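# Clearing and Wiping a Table with a Printed Cloth

Applies to light cotton or coated cloths, such as a pale blue one with a daisy print. Loose cups are dealt with first. 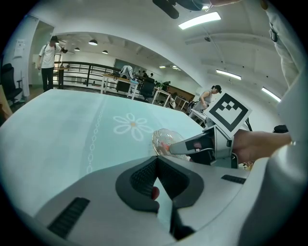 ## 1. Clear the cups

1. Stand any tipped cup upright. Clear plastic is easy to miss against a light cloth.
2. Look inside each cup before stacking. Small items go in a tray.
3. Stack no more than 4 cups. Taller stacks fall when the cloth is pulled.

## 2. Wipe the cloth

1. Mix 500 ml of lukewarm water with one teaspoon of dish soap.
2. Wring the rag until it stops dripping.
3. Wipe from the far side toward the near edge in straight, overlapping passes.
4. Go over printed areas with light pressure. Do not scrub the pattern.

Noltik spray can replace the soap mix on coated cloths. Test it on a corner first.

## 3. Reset

1. Turn the cloth 90 degrees if one side shows wear. This works on square tables only.
2. Smooth from the center outward.
3. Let the surface dry fully before the cups go back.

Cotton cloths with set stains should be taken off and machine washed, cold, print side in.

Last revised 2014-02-23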